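How to recover when the arm stops in the middle of a pick

This page is for people who run the two-arm table cell in the Gakon simulator and get fault 155, "following error". I had this fault many times in December, and it took me too long to understand it. I write the steps in the order I now use them. They are for version 3 of the cell file. In version 2 the menus have other names, but the order is the same.

What the fault means

The controller sends a position to each joint and then checks where the joint really is. If the difference is too big, it stops the arm. In the simulator no motor can burn, so many students press Reset and continue. Please do not make this a habit. The same program will go later to the real cell at Pruramham, and there the arm pushed down into the table and bent a finger of the gripper. The log had shown 155 in simulation the whole week before.

Step 1. Do not press Reset yet

Press Pause first. Reset clears the joint values and you lose the best information you have. With Pause everything stays in its place, and the gripper keeps its grip.

Step 2. Save the log

Open Tools, then Log, then Save As. Give the file a name with the time in it. Look for the last line that begins with FE. It gives the number of the joint and the simulation step. In my case it was always joint 3, at step 2187, when the fingers were closing on the part.

Step 3. Check the height of the table

This was my mistake. I had changed the table model for one with a thicker top, but I left the old height in the task file. So the target was under the surface, the fingers touched the table, and the arm kept trying to go down. Open the task file and find table_z. It must be the same as the top surface in the model, and not the centre of the board. If you use the Bralon table models, their origin is at the floor, so you have to add the full height yourself.

Step 4. Check the second arm
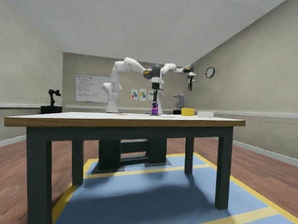 Each arm has its own controller, and a fault in one does not stop the other unless you have switched on Linked Stop. In the older cell files it is off. You find it under Cell, Safety, Linked Stop. Switch it on, save, and load the cell again, or the change has no effect. Priya Tillman showed me this, and I am grateful, because I had believed that one stop was good for all.

Step 5. Take the arm away slowly

Change to Manual and set the speed to the lowest value. Move the gripper straight up first, without opening it. If you open it while the fingers press on the table, the force goes away all at once and the arm can jump. When the fingers are clear of the surface, go back down to the correct height, open, and go up again. Only now press Reset.

If the arm will not move up in Manual, the limit for the contact force is still active. Wait until the force value in the side panel stops changing, then try again.

Step 6. Run the pick again

Run only the pick, at low speed, and watch the FE value in the log. A small value that goes back to zero is normal. A value that grows while the fingers close means the target is still too low.

Please do not make the fault limit larger to get rid of the message. I did it once. The program finished, and the part was halfway inside the table.

The Pennington gripper model has one more problem with long fingers, which I will put on its own page when I have tested it.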